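13 April 2023
Stosden, bench 2, sorting arm
Me + Wissam Sayegh. Manee K. in after lunch.

Picked up where Shagufta left off. Her note says the gripper was dropping bottles on the way to the bin and that she had already swapped the air line -- no change. Put the old line back on the shelf, it's fine.

Took both fingers off. Left one had play at the root, enough to feel by hand. Top dowel is OK, bottom dowel hole is worn oval. Didn't want to drill it out today, so shimmed it and put in a new dowel from the Astora kit. Right finger is tight, just cleaned the seat and put it back. Blue threadlocker on all the screws. Wissam asked about the tips and I'm leaving them, the wear is cosmetic and the grip faces are still flat.

Reset the open stop. It was at 88 mm, the sheet says it should be, so I left the number alone and re-homed against it. Closed position was off by a hair after the shim. Re-taught it.

Wrist camera bracket: one screw loose. Tightened, then ran the calibration board again, 10 poses. First run failed on pose six (board slipped, my fault). Second run passed, saved as job 752. Old calibration is still there under Kongkaew's folder if we need to go back.

Then moved on to the trash job with the usual mix on the table. Started at 60 percent speed. Exposure is still too long for that speed, everything on the table smears when the wrist swings and the fingers stay sharp. 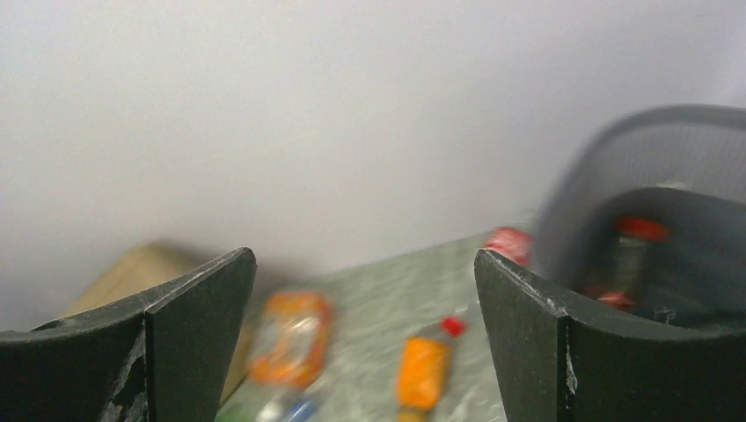
Wrist cam, orange bottle between the fingers, mesh basket at right. Note the blur.

Tried a shorter exposure and it got too dark to pick out the basket rim. Needs more light over the bench -- Manee says there is a spare panel in the Mudska cabinet.

To do:
- hang light panel, then shorten exposure
- order left finger (Kanokwan has the part number)
- recheck shim at the October service if the new finger isn't in by then
- update the sheet, it still shows the old dowel size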